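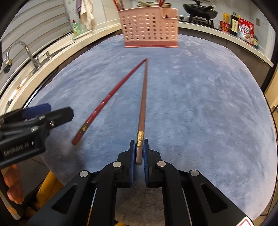
How do I get the white marks off my lacquered chopsticks, and can I stop them from coming back?

Last November I bought a set of lacquered chopsticks from a small shop called Jatano. We use them almost every evening. Now several of them have a whitish film near the eating end, and one pair feels a little rough when I pass my finger over it. I wash them by hand, but I confess that I leave them in the sink until after dinner, sometimes longer. Our tap water is hard. I tried more soap and it changed nothing. I would like to save them if it is possible, and to know if the rough pair is still safe to eat with.

Posted by Thepsuriya, 2/15/21

Clastance

The film is most probably lime from your water, and it comes off with vinegar. Mix one spoon of white vinegar into a cup of lukewarm water, wet a soft cloth with it, and wipe each chopstick along its length. Do not put them to lie in the vinegar. Rinse at once under the tap and dry with a towel, also the thick end, where the water likes to stay. If the film is still there when the chopstick is fully dry, repeat it one time. After 2 tries I would stop, for then the mark is probably inside the lacquer and you cannot wipe it away.

This kind of white cloud comes from heat or from long soaking. It stays, but it does no harm if the surface is smooth.

The rough pair is a different matter. Hold it near a window and turn it slowly. If you see small cracks, or a place where the bare wood shows, please do not eat with it anymore. Food and water go into the wood and it can start to mold. I keep such pairs for tying up seedlings.

For the future, the sink is your real problem. Wash them right after eating, even if the other dishes must wait. Use the soft side of the sponge and mild soap. Then dry them by hand and leave them lying on a towel overnight before they go in the drawer. I used to stand mine in a closed cup while they were still damp, and the ends went dark – this I regret, they were a gift.

Sadovora

just put them in the dishwasher on the low program, mine are fine for years. Maybe yours were cheap

Clastance

I must disagree with the dishwasher, except when the maker writes clearly that it is allowed. Some chopsticks are plastic resin with a shiny coat and they can survive it. Real lacquer on wood gets dull and the tips begin to peel, even on a low program. If you don't know which kind you have, look at the box or write to the shop.

One more thing I forgot: no baking soda and no scouring powder. They take the film away, but they scratch the shine and the gold decoration too.

Thepsuriya

Thank you both. The vinegar worked on all except the rough pair, which has a crack near the tip, so I have put it away from the kitchen. I will write to the shop about the dishwasher, but for now I wash by hand.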